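Section 4: Preparing Your Water Contamination Claim File

Stendance Claim Organizer, Set-Up Guide for Former Residents and Employees of the Wulten Site

Before you start

This section explains how to build a claim file for a person who lived or worked near the Wulten solvent plant and later became ill. It is written for the claimant or for a family member who helps the claimant. You do not need legal training to follow it. You need some patience, a table, a scanner or a phone that can make clear scans, and the Stendance organizer installed on your computer as explained in Section 2.

The guide does not tell you if your claim is strong. Only a lawyer who has read your records can tell you that. If you already have a lawyer at Tillman, ask the office which parts of the file they have collected, so you do not order the same records two times.

CAUTION: Deadlines for injury claims are different from state to state, and they do not stop while you are collecting papers. If you think your deadline may be near, call a lawyer first and do the steps in this section afterwards.

4.1 Create the file

1. Open Stendance and choose New File.

2. Enter the full legal name of the claimant. If the claimant used another name in the past, for example before a marriage, enter it in the field Other Names. Old water bills and payroll records are often under the other name.

3. Choose the type of claimant: Resident, Employee, or Both. A person who rented a room in Skarwood during the work week counts as Both, even if the family home was in another town.

4. If the claimant has died, tick the box Representative and enter your own name and your relationship. You will be asked later for the court paper which appoints you.

5. Press Save. The program gives the file a number. Write this number on the front of the paper folder.

Note: Do not create a second file for the same person when you make a mistake. Open the first file and press Edit. Two files with the same name cause trouble when you export.

4.2 Build the residence and work timeline

The timeline is the part which most people find difficult, and it is also the part the lawyer reads first. Take your time with it.

1. Choose Timeline, then Add Period.

2. Enter the first address where the claimant lived inside the Skarwood water district. Enter the month and the year of moving in. If you remember only the season, choose Approximate and write the season in the comment field.

3. Enter the month and year of moving out. If the claimant still lives there, tick Present.

4. Under Water Source, choose Public Supply, Private Well, or Unknown. Please do not guess. A private well is treated in a different way from the public supply, and a wrong answer has to be corrected later in writing.

5. Repeat for each address.

6. Do the same for each job. Enter the building or the department if you know it. The name on the pay slip can be the name of a contractor and not of the plant. In this case enter the contractor as Employer and Wulten as Place of Work.

7. Press Check Gaps. The program marks in gray each period with no address. A gap is allowed. Write a short comment that explains it, such as "military service" or "lived with sister, out of state."

Note: It helps to speak with brothers, sisters and old neighbors before you finish the timeline. Write down who told you which date. If two people remember different dates, enter both in the comment field and leave the period as Approximate until you have a paper. 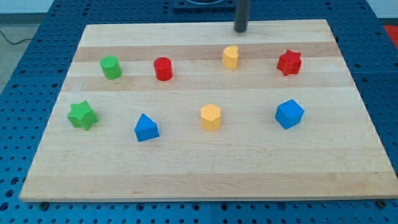

Mortimer Haverford
Documentation Editor, Stendance Guides
Last revised 30th October

4.3 Add proof for each period

Each period in the timeline should have at least one document behind it. Two is better when they come from different sources.

1. Click the period, then Attach Proof.

2. Choose the kind of document from the list. Accepted kinds for residence are: lease or deed, utility bill, property tax record, school enrollment record, voter registration, and dated mail from a government office. Accepted kinds for work are: pay slip, tax wage form, union card, letter of employment, and pension statement.

3. Scan the document. Include both sides if something is written or stamped on the back.

4. Check on the screen that you can read the name, the address and the date. If one of these is not readable, scan again at a higher quality.

5. Press Attach. The period changes from gray or yellow to green.

If you have no document at all for a period, you can use a statement from a witness. Choose Witness Statement and print the form. The witness should write in his or her own words, sign it, and give a phone number. A witness who is not a relative is usually more useful, but a relative is accepted.

CAUTION: Never write on an original document, and never correct a date on it, even when you are sure that the date is wrong. Make a copy and put your remark in the comment field.

Where to ask for old records

For school enrollment, write to the school district and not to the school. Many small schools were closed or joined together, and the district keeps the cards.

For wages, you can request an earnings history from the government office that handles your retirement benefits. There may be a fee, and the answer can take several months, so send this request early.

For water bills, contact the utility and ask for the account history by address. If the account was in the name of a landlord, ask the utility for a letter which says that the address was connected to the public supply. The letter is enough for the Water Source field.

4.4 Add the medical records

1. Choose Medical, then Add Condition.

2. Enter the name of the illness exactly as the doctor wrote it. If the record says "carcinoma, left kidney," do not change it to "kidney cancer." The program keeps a second field, Everyday Name, where you can write it in your own words.

3. Enter the date of the first diagnosis. This is the date when a doctor named the illness. The date of the first symptoms goes in the separate field Symptoms Began.

4. Attach the pathology report if there is one. For a cancer, this is the most important single paper in the medical part.

5. Add each hospital and each doctor under Providers. Enter the address even if the clinic is closed, as the records may have been moved to another office nearby.

6. Print one Release Form for each provider, sign it, and mail it. Keep a copy. Then enter the mailing date in the field Requested On. Stendance reminds you if no answer has been entered after 50 days.

Note: Hospitals do not keep records forever. If a hospital answers that the record was destroyed, do not throw the letter away. Scan it and attach it to the provider. The letter shows that you asked, and your lawyer may be able to use insurance records in its place.

Include other health facts too, such as smoking, other workplaces with chemicals, or an illness that runs in the family. Some people prefer to leave these out, because they fear the claim will become weaker. Please enter them. The other side will receive the same medical records and will read them carefully, and your lawyer needs to know before they do.

4.5 Enter the expenses

1. Choose Expenses, then Add.

2. Enter each cost in the category where it belongs: treatment, medicine, travel to treatment, home care, lost wages, or funeral.

3. Enter who paid. If an insurance company paid a part, make two entries, one for the insurance and one for yourself.

4. Attach the receipt or the statement.

For travel, you may enter one line for each month instead of one line for each trip. Write the number of trips in the comment field and keep the appointment list as proof.

Example: The hospital bill is $3,000. The insurance paid $1,961, and the claimant paid the rest. You make one entry of $1,961 with Insurance as payer, and one entry of $1,039 with Claimant as payer. Do not make a third entry with the total, because the program adds the entries by itself.

CAUTION: An insurer or a public health program that paid for the treatment may have the right to get money back from a settlement. Do not sign any letter from an insurer about repayment until your lawyer has seen it.

4.6 Check and export

1. Choose Review. The program shows a list of open points.

2. Points marked in red must be solved before export. Points marked in yellow can stay open, but each one should have a comment.

3. Read the timeline one more time from the first line to the last, with the claimant if possible. Dates of diagnosis should not be earlier than the date of birth or later than today. It sounds simple, but typing mistakes in the year are the most common error in exported files.

4. Choose Export, then Lawyer Copy. Select a password of your own.

5. Send the file by the secure upload page of your law office. Give the password by telephone. Do not put it in the same message.

6. Make a second export on a memory stick and keep it in a different place from the computer.

Note: If you find a new document after the export, attach it in Stendance and choose Export Changes Only. The office receives only the new pages with a cover sheet. Files which were started before April use the older cover sheet, and this one is also accepted.

4.7 If something does not work

The period stays yellow after I attached a document. The date on the document is outside of the period. Check the month of moving in and moving out.

The program does not accept the address. Some streets in Skarwood got new names. Enter the name the street had at that time and tick Former Street Name.

The Release Form prints with an empty name. The provider was saved without a claimant. Open the provider, choose the claimant from the list, and print again.

I cannot open the exported file. The password distinguishes between capital and small letters. If the password is lost, it cannot be recovered. Make a new export from the original file.

Continue with Section 5, Working with Your Lawyer's Office.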